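Why do we brush our teeth?

Every morning, in nearly every house from Flombridge to the far side of the world, there is a grown-up calling up the stairs, "Have you done your teeth?" And every morning there is somebody at the top of the stairs who has put on one sock, found a very interesting book, and forgotten all about teeth. If that somebody is you, don't worry, it was me as well when I was small. But teeth are such clever things, and so busy all day long, that I think they deserve a few minutes of our time. So let's have a good look inside your mouth!

What is a tooth made of?

A tooth looks like one plain white lump, a bit like a pebble from the beach at Brurkholm. Inside, though, it has layers, rather like a boiled egg. The outside layer is called enamel (you say it "ee-NAM-ul"), and it is the hardest thing in your whole body. It is harder than your bones, even the big one in your leg.

Under the enamel is a layer called dentine. It is hard too, but a little softer and a little more yellow. And right in the middle, tucked up safe and warm, is the pulp. The pulp has tiny blood vessels in it and tiny nerves, and the nerves are how your tooth can tell you, "Ooh, that ice lolly is cold!"

The part of the tooth you can see is the crown. The part you can't see is the root, which goes down into your jaw and holds on tight, the way a tree holds on to the ground when the wind blows.

Who lives in your mouth?

Now then, this next part is a little bit yucky, but I expect you'll like it all the more for that. Your mouth is full of bacteria. Bacteria are living things so small that you need a microscope to see them, and they live on your tongue, on your gums and on your teeth. Most of them do no harm at all, and some are even useful.

A few of them, however, are very fond of sugar. When you eat a biscuit, or drink some juice, the bacteria have their tea at the same time as you do. Then they make acid, and the acid sits on your enamel and slowly, slowly takes tiny bits of it away. If that goes on for long enough, it makes a little hole. The proper name for the hole is a cavity, and it can hurt.

The bacteria also stick together in a thin, furry sort of coat called plaque. Have you ever run your tongue over your teeth before bed and felt that they were a bit fuzzy? That was plaque! You can't rinse it off with water, because it clings. You have to rub it away.
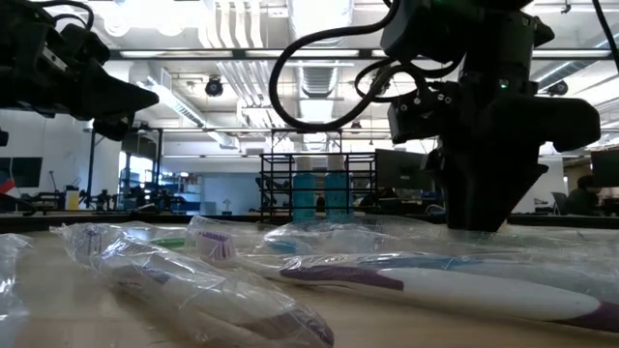

People have been rubbing their teeth clean for a very long time, much longer than there have been bathrooms to do it in. Thousands of years ago, in several parts of the world, they chewed the end of a twig until it went soft and frayed, and then scrubbed with that (some people still do, and it works rather well if you choose the right sort of tree). Later on, brushes were made with stiff hairs from pigs, set into handles of bone or bamboo. I'm not sure I should have liked the taste! It was only when nylon was invented that bristles could be made without any pig at all. These days a new brush often comes sealed up in clear plastic, and the handle might be white and purple, or green, or whatever colour you like best. The wrapping keeps dust off the bristles until you are ready to open it.

How do you do it properly?

Brush twice a day, once just before bed and once at another time, such as after you get up. Each go should last two minutes, and two minutes is longer than you think. You could hum a tune all the way through, or use an egg timer.

Think of your mouth as having four corners: top left, top right, bottom left and bottom right. Give each corner half a minute. Make small, gentle circles, and remember that every tooth has an outside, an inside and (for the big ones at the back) a bumpy top where bits of toast like to hide. Don't press hard. Your gums are soft and would rather be tickled than scrubbed.

When you have finished, spit out the toothpaste, but don't rinse with water. That sounds odd, I know. Toothpaste usually has something in it called fluoride, which helps to make enamel stronger, and if you wash it straight off it can't get on with its job.

Your brush gets tired as well. When its bristles start to splay out sideways, like a hedge after a storm, it is time for a new one.

Why do baby teeth fall out?

You have 20 baby teeth, and they are just the right size for a small mouth. As you grow, your jaw grows too, and bigger teeth push up from underneath. The first wobbly one often turns up when you are six or so, though plenty of children have to wait a while longer. By the time you are 14 you will probably have most of your grown-up set, and with luck and a bit of brushing you could still be crunching apples with them when you are 81.

Something to try at home

Ask a grown-up for a hard-boiled egg, still in its shell, and a glass of vinegar. Pop the egg in the glass and leave it overnight. Vinegar is an acid, and eggshell can be worn away by acid, a bit like enamel can. In the morning, lift the egg out with a spoon and feel the shell with your finger. What has changed? Draw a picture of the egg before and after, and please don't eat it when you've done.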